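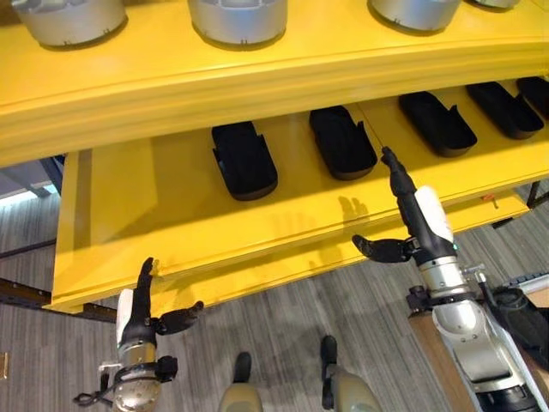 Dienstag, abends

Heute bin ich mit dem falschen Bus gefahren und erst um halb zehn im Labor gewesen. Der Bus nach Harb hat dieselbe Farbe wie der Bus nach Breltinberg, und ich habe nur auf die Farbe geschaut. Ich wohne nun seit dem letzten Sommer hier und mache immer noch diesen Fehler. Im Bus habe ich ein neues Wort gelernt, „Schienenersatzverkehr“, obwohl ich es für meine Fahrt nicht gebraucht habe.

Den Vormittag habe ich fast ganz mit der Kalibrierung verbracht. Am Freitag hatte ich die neue Version von Gakden installiert, und seitdem stimmte die Höhe der Hand nicht mehr. Der Planer meinte, die Fingerspitze ist drei Zentimeter vor der Schublade, aber im Bild der Kopfkamera war sie viel näher. Zuerst habe ich gedacht, dass die Kamera sich bewegt hat, und habe die Schrauben am Hals kontrolliert. Sie waren fest. Danach habe ich die Transformationen eine nach der anderen ausgedruckt und mit der alten Datei verglichen. Beim rechten Handgelenk war ein Vorzeichen anders. Die neue Version liest die Achse aus der Modelldatei, und die alte Version hatte sie im Code stehen, mit einem Kommentar „später ändern“. Der Kommentar ist von mir.

Ich habe mich geschämt und danach einen Tee gemacht.

Am Nachmittag ging es um die Wahrnehmung. Das gelbe Regal ist für mich ein schwieriger Gegenstand. Es glänzt, und auf dem Gelb liegen die Schatten von den Behältern und von der Hand. Mein Segmentierer hat den Schatten der rechten Hand als eine Ablage erkannt, weil er dunkel ist, obwohl er die Form einer Hand hat. Die richtigen Ablagen sind schwarz, sie stehen in einer Reihe, und die hinteren sieht die Kamera nur schräg und im Schatten vom oberen Brett. Ich habe versucht, die Schwelle für die Helligkeit zu senken, aber dann verschwand die hinterste Ablage. Am Ende benutze ich jetzt die Tiefe als zweite Bedingung: Eine Ablage hat einen Rand, der über der Fläche steht, und ein Schatten hat keinen. Das klingt so einfach, dass ich es am Morgen schon hätte wissen sollen.

Die Aufgabe selbst ist klein. Der Roboter soll mit dem Zeigefinger der rechten Hand auf eine Stelle zeigen, die ich im Programm anklicke, und dabei nichts berühren. Im Projekt Tiltton heißt dieser Schritt „Zeigeprobe“, und alle anderen Schritte warten auf ihn. Die linke Hand soll währenddessen vor der Kante der Schublade bleiben. Mit ihr habe ich weniger Probleme, aber der Planer bewegt den linken Arm manchmal mit, obwohl er es nicht muss. Er sucht eine Lösung für den ganzen Körper und findet es wohl bequem, die Schulter links ein wenig zu senken. Ich habe die Kosten für den linken Arm erhöht. Danach blieb er ruhiger, aber die Rechenzeit ist jetzt ungefähr dreimal so lang. Damit bin ich noch nicht zufrieden.

Um vier Uhr kam wieder der Fehler 511. Er kommt, wenn die Regelung zu lange keine neue Gelenkposition bekommt, und dann bleibt der Roboter in der Haltung stehen, die er gerade hat. Es ist ein sicheres Verhalten, und ich habe es selbst so gewollt. Trotzdem erschrecke ich mich jedes Mal, denn die Motoren machen dann ein anderes Geräusch, höher und dünner. Ich habe das Protokoll gespeichert. Es sieht so aus, als ob die Segmentierung und die Regelung denselben Rechenkern benutzen. Ich habe sie getrennt, aber nicht mehr lange genug getestet, um etwas behaupten zu können.

Der Versuch zwischen der zweiten und der dritten Ablage hat mir am meisten Freude gemacht. Als Ziel hatte ich absichtlich die Lücke gewählt und keine Mitte, damit ein kleiner Fehler sofort auffällt. Ich habe lange auf den Bildschirm geschaut und dann noch einmal direkt auf die Hand. Der Daumen steht dabei weit zur Seite, das sieht etwas unhöflich aus. Für die Kollision muss ich ihn vielleicht einklappen, wenn wir näher an die oberen Behälter gehen.

Für morgen: den Kommentar aus der alten Datei löschen, die Vorzeichen für beide Handgelenke als Test schreiben, die Rechenzeit mit drei verschiedenen Gewichten messen. Außerdem muss ich fragen, ob man auf Deutsch „der Planer“ oder „die Planung“ sagt, wenn man das Programm meint. Ich sage immer „er“, als wäre er ein Kollege.

Auf dem Rückweg habe ich den richtigen Bus genommen. Brot war schon ausverkauft, also gab es Reis.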